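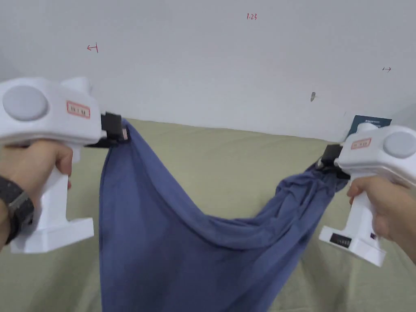 Carol Wragg reckons folding is the part people rush, and after a morning with Natalina Piras I'm inclined to agree with her. Carol wrote in after our spring piece on airing cupboards to say she'd happily read a whole page on what to do with soft, slippery fabric, the kind that slides off the pile the minute your back is turned. So off I went to ask!

Natalina runs Stendudine, which began as a Saturday-job sort of idea and is now her full working week. She goes into people's bedrooms and helps them get on top of their clothes and linen. She has done roughly 300 rooms so far and still talks about each one as if it were a treat.

"I love a bedroom," she told me, before I'd even got my notebook out. "Kitchens are all arguments about who bought the third colander. In a bedroom you've got one big flat surface right in the middle, and you can do everything on it."

She means the bed, of course. It's the first thing she makes in any house, with a plain sheet pulled up and nothing fancy on top, and then it becomes the table. Everything that needs a decision goes on it, a few pieces at a time.

"People tip the entire wardrobe out and then they want to cry," she said. "I never do that. Bring me an armful, we'll sort the armful, and then you can fetch me another one."

With shiny or silky cloth she starts by finding two corners and opening it out between them. If one side is bunched up she doesn't shake it – she lets the loose side hang, then works along the top edge until the twist drops out. Only then does it go down on the sheet to be smoothed with the flat of the hand and folded in thirds.

"You can't fold a rope," she said, laughing. "Everybody tries!"

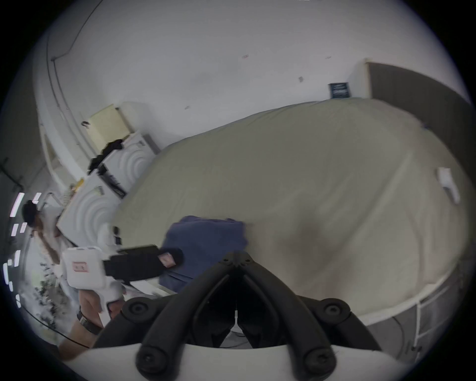
The bed with its pale sheet, with the cabinets along the wall.

I asked about the tops of cabinets, which in my own house are where jumpers go to retire. Natalina is surprisingly gentle on this. Clothes land there because it's the right height, she says, and you'll never train yourself out of it, so she'd rather leave one clear spot for things that have been worn once and will be worn again. Black clothes she always carries over to the bed to sort, where they show up against a pale sheet and you can tell a cardigan from a pair of leggings.

And boxes? "Open it or move it. A box on top of a cupboard turns into furniture in a month."

A first visit is 40 pounds and she stays until the bed is clear again. The July mornings are nearly full, but she keeps a few afternoons back for people who've just moved house, and she's lovely on the phone if you only want to ask about fitted sheets.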